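Kellutetti Publishes Life Story of Long-Distance Walker and Speaker Themis Liapis

FLATHAM, July. The publishing house Kellutetti is pleased to announce the release of "The Slow Half", the first full biography of Themis Liapis, the long-distance walker, author and public speaker. The book is written by Yuzhen Qiu and is available from this month in bookshops and directly from the publisher.

Many readers know Liapis from his talks, which he has given in schools, town halls and company canteens for many years. Fewer of them know how he came to this work. The new book tells the story from his childhood in Plullow, where his parents kept a small shoe repair shop, until his last long walk, which he finished with a broken toe and a borrowed coat.

Yuzhen Qiu worked on the biography for three years. During this time she made long interviews with Liapis and with his two sisters, his former teachers and the people who walked with him. She was also allowed to read his walking diaries, which were never shown to the public before. Several pages of them are printed in the book with his own corrections.

A large part of the book is about the walk that made his name. Liapis covered 3598 kilometres on foot, alone for most of the way, and he slept in barns, bus shelters and sometimes in the homes of strangers. He was at that time without a sponsor and he paid for everything from his savings as a delivery driver. The book explains in detail how he planned the route, what he ate and why he wanted to give up already in the second week.

The biography does not leave out the difficult years. After the big walk, Liapis lost money in a shop for outdoor clothing, which he opened in Flatham with a friend and had to close after two winters. He speaks in the book about the debts, about the end of his first marriage and about the long period in which he did not walk at all. It was his wife Elena who persuaded him to speak in front of people for the first time, at an evening of the local library with 14 listeners.

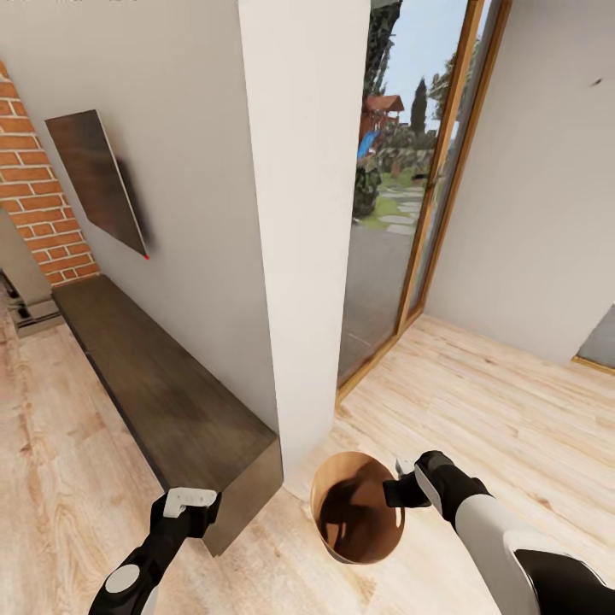
Themis Liapis said he had been afraid of reading the chapter about the shop, and that he put it away two times before he reached the end, but he did not ask for one word to be changed. He added that his sisters remember some things differently from him, and that he is glad their version is also in the book.

Today Liapis gives talks in a simple form, without slides and without music. He usually stands with his old boots on the table next to him and answers questions for as long as there are any. The largest audience he has spoken to was 800 people. His earlier book, a short guide for beginners with the title "Begin at the Door", was published by Pappas and is still in print.

To mark the publication, Liapis and Qiu will present the biography together in Flatham and in Plullow. Both evenings begin at 7 pm. Entrance is free, but places must be reserved with the publisher. After the talk, both will sign copies.

A special edition of 600 numbered copies, bound in green cloth and with a folded map of the route, will be sold only at these two events and by post.

About the author
Yuzhen Qiu writes about the lives of sportspeople and travellers. She lives in Plullow. "The Slow Half" is her second biography.

About Kellutetti
Kellutetti is an independent publisher of biographies, memoirs and travel books, with its office in Flatham.

Journalists who wish to receive a review copy or to arrange an interview with the author or with Themis Liapis are kindly asked to write to the press office of Kellutetti in Flatham.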